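Quem fiscaliza o dinheiro das caixas de solidariedade dos protestos no Líbano?

Publicado por **Rania Saab** em 1 de fevereiro de 2026, na secção Política e Sociedade

Moro no Porto há uns anos, mas a minha família continua quase toda em Beirute e nos arredores. Nas últimas semanas voltaram a circular no grupo da família pedidos de contribuição para uma caixa de solidariedade ligada às manifestações: dinheiro para pagar advogados a quem é detido, comida para os acampamentos, combustível para as carrinhas, essas coisas. A caixa chama-se Stedari e recebe as transferências através de uma plataforma chamada Nurnerico.

A minha dúvida é simples e já me valeu duas discussões com primos. Quem é que controla este dinheiro? A página da Stedari diz que é "um fundo dos cidadãos, sem partido". Já ouvi essa frase tantas vezes, dita por gente com partido, que deixou de me dizer seja o que for. Não há nomes de responsáveis nem número de registo. O que há é um gráfico com barras verdes que sobe sempre, sem escala ao lado.

Pedi contas por mensagem. Responderam-me com um documento de duas páginas em que aparecem 192 "apoios concedidos" em janeiro. Apoios de quê? A quem? Não diz. Um apoio pode ser a fiança de um estudante ou uma caixa de garrafas de água, e na tabela valem o mesmo.

Percebo perfeitamente que não se publiquem os nomes das pessoas detidas. Não é isso que peço. Queria saber se há alguma obrigação legal de prestar contas, lá ou cá (a transferência sai de um banco português), e se alguém aqui já tentou obter informação a sério. E também, já agora, se é normal que a plataforma fique com uma percentagem que só aparece no último ecrã, depois de metermos o código do cartão.

Não quero ouvir que sou contra os protestos. Estive na rua em 2019 e voltava a estar. Mas também vi, nessa altura, muita coleta a mudar de mãos numa noite.

---

**Mireille Nseir**

Vou responder por partes, porque há aí várias perguntas misturadas. Aviso que não sou advogada. Trabalhei bastante tempo na contabilidade de associações e isso só dá para desconfiar com algum método.

Sobre a obrigação legal no Líbano: em princípio, uma associação constitui-se e depois comunica a sua existência às autoridades, com estatutos e nomes dos fundadores. Há deveres de apresentação de contas. O problema é que muitas destas caixas não são associações. São um grupo de pessoas com uma conta em nome de uma delas, ou nem isso, uma conta emprestada por uma entidade que existe para outra coisa. Se a Stedari não te dá um número de registo, eu partia do princípio de que não o tem até prova em contrário. Pode ser por medo, que também se compreende, mas o medo não explica a falta de contas. Há maneiras de as apresentar sem expor ninguém.

Do lado português, o banco vai olhar para a transferência segundo as regras dele de prevenção do branqueamento e pode pedir-te justificação. Guarda o comprovativo e a página onde foi feito o pedido, impressa ou em PDF, com a data. Se um dia te perguntarem para onde foi o dinheiro, "para os protestos" não é resposta que um banco aceite. Confirma isto com o teu, que cada um tem o seu formulário.

Quanto à percentagem da Nurnerico, uma comissão que só se vê no fim é má prática em qualquer lado. Vê se a plataforma indica onde tem sede e que autoridade a supervisiona. Se não indica, tens aí a tua resposta sobre a plataforma, mesmo que a caixa seja honesta.

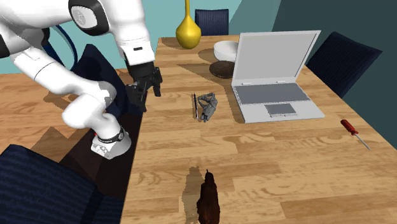
O que eu pedia à Stedari, por escrito e numa mensagem curta, para não terem por onde fugir:

- o saldo no início e no fim do mês, com a moeda e a taxa de câmbio usada (no Líbano isto é quase tudo, um mesmo valor em libras pode querer dizer três coisas diferentes consoante a taxa);
- a despesa por categoria, sem nomes: honorários, fianças, alimentação, transportes;
- quem assina os pagamentos e se é preciso mais do que uma assinatura;
- o que acontece ao que sobrar se a caixa fechar.

O último ponto costuma ser o mais revelador. Quem pensou nisso responde no próprio dia. Quem não pensou manda-te um texto sobre a dignidade do povo.

Em relação aos tais 192 apoios, tens razão em estranhar. Uma contagem sem valores não é prestação de contas, é publicidade. Mas também te digo que já vi relatórios péssimos feitos por gente séria e relatórios lindíssimos, com capa e fotografia, feitos por gente que hoje não atende o telefone. O mau relatório, sozinho, não prova desvio.

Se quiseres ajudar sem passar por isto, contribui diretamente para os honorários de um advogado concreto, com recibo. É mais chato e ajuda menos gente, mas sabes o que pagaste.

> **Rania Saab:** Obrigada, vou mandar a mensagem tal e qual. Sobre a sede da Nurnerico, o rodapé só tem um endereço de correio eletrónico. Nos termos de utilização aparece uma "Larnthorpe", que ninguém na família sabe o que é.

> **Mireille Nseir:** Então procura a Larnthorpe no registo comercial do país que vier indicado nos termos. Se não vier país nenhum, eu não metia lá um cêntimo.

---

**pedro_da_foz**

Isso é tudo a mesma gente. Os partidos dizem que os protestos são pagos de fora, os protestos dizem que os partidos se infiltraram, e no meio alguém anda a receber transferências. Eu não dava nada.

Um colega meu deu 25 euros a uma coisa dessas e depois recebia mensagens todos os dias a pedir mais. Acho que se chamava Twal, mas não tenho a certeza. Bloqueou e pronto.

> **Mireille Nseir:** Convém não pôr nomes se não há certeza. E receber mensagens a mais é aborrecido, mas não é fraude.

> **pedro_da_foz:** Eu disse que não tinha a certeza.

---

**cedro_no_exilio**

Discordo um bocado do tom disto tudo, embora perceba a pergunta.

Ajudei numa caixa pequena durante os bloqueios de estradas, há anos, noutra cidade. Éramos 23 pessoas a contribuir ao princípio e depois mais de cem, e posso garantir que as contas eram uma folha de caderno. Não por má-fé. Às duas da manhã aparecia alguém a dizer que tinham levado o irmão para a esquadra e era preciso dinheiro para o táxi do advogado, e dava-se. Recibo de quê? Com os bancos a limitar os levantamentos, metade da coisa andava em notas dentro de envelopes.

Dito isto, era uma caixa de bairro. Conhecíamo-nos pela cara, e quem se portasse mal tinha a mãe à porta no dia seguinte. Quando o dinheiro passa a vir da diáspora, por uma plataforma, de gente que nunca pôs os olhos em quem gere, essa confiança já não serve e têm mesmo de fazer as coisas como deve ser. Nisso estou com a Mireille.

Onde não estou é na ideia de que o número de registo resolve. Conheço associações registadas, com estatutos e carimbos, que pertencem de facto a um deputado e distribuem cabazes a quem vota bem. Toda a gente no Líbano conhece uma. O papel existe e as contas são entregues, e ninguém as lê. Eu perguntava antes a pessoas que tenham recebido ajuda: advogados que costumam acompanhar detidos, por exemplo. Se a Stedari paga honorários todos os meses, há advogados que a conhecem. Se nenhum ouviu falar dela, aí sim, desconfiava a sério.

E cuidado com os grupos de família. Metade dos pedidos que recebo são reencaminhados de reencaminhados, às vezes com a conta de destino trocada pelo caminho. Vai sempre à página de origem e compara os números da conta.

> **Rania Saab:** Essa do número de conta trocado não me tinha passado pela cabeça. Fui comparar agora. O do grupo da família e o da página não coincidem nos últimos algarismos. Vou ligar ao meu primo antes de dizer mais alguma coisa.

> **cedro_no_exilio:** Liga, e ninguém transfere nada até perceberem de onde veio a mensagem. Se alguém já transferiu, tem de falar com o banco hoje, mesmo sendo domingo. Costuma haver linha de urgência.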